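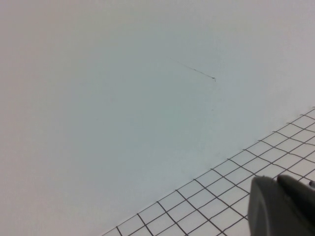
Give the Town Budget Back Its Evening

By Meirion Humphreys | 7/2/20

Filed under: Opinion, Local Government

When I first moved to Brakutdale, the council went over the budget after supper, in the library basement, and you could stand up in your work boots and ask why the road money had gone down again. I asked a few foolish questions myself over the years, and I was always answered kindly.

Now the hearing starts at 10 in the morning. The document runs to 238 pages, and it went up on the town website 38 hours before the vote. I read what I could of it – my eyes are not what they were – and I still couldn't tell you what the Fakodby bridge repair will cost us.

I don't think anyone on the council is hiding anything. They're tired, the meetings run long, and mornings are easier on the staff. But about 900 households pay into that budget, and most of them are at work at 10.

So move it back to the evening, please, and give us two full weeks with the thing before anyone votes. We elect a council in November, and I'll be asking every candidate who comes up my steps where they stand.

Comments (3)

Lloyd: I took a half day off to go. It was over in 13 minutes.

bridgeroad_mom: Evenings are hard with little kids too. Could they do both?

Jomon: Agree on the two weeks. Page numbers would help as well.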